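2 min read

Opening the old tower

In July I finally took the old office computer apart. It stood under my desk for more than 5 years and I was always a little afraid of it. My neighbor Annelore told me to lay it on its side and start with the panel, and this was good advice.

I like how many things inside open by hand – the blue tabs, the small lever at the processor socket. The power cables I leave for next time. I will label each one first.

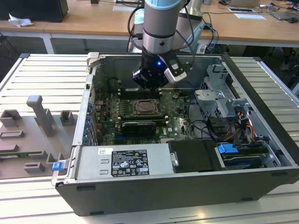

The Dell on its side, with the processor socket empty.

Contact | © Zondotar | Back to top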